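4.3 Early gripper closure in cluttered scenes

Most of the failed grasps in the Brestimel simulation set came from one fault. The fingers began to close before the arm had finished moving down. We ran 571 trials, and the fault showed up in 143 of them.

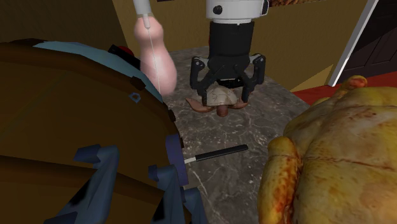
Small objects with a curved shell or rim suffered most, as the pads met too high and slid off. Adding a delay of 400 ms before closing removed most of these cases but left a second group, in which the fingers were pressed into a nearby surface.

Figure 2. Gripper linkages near red and marble surfaces, simulated.

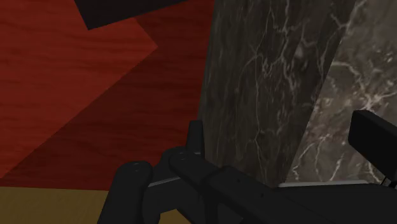
Text and figures: Claner project group, Skondberg

The Tosh planner logged no contact warning in this second group.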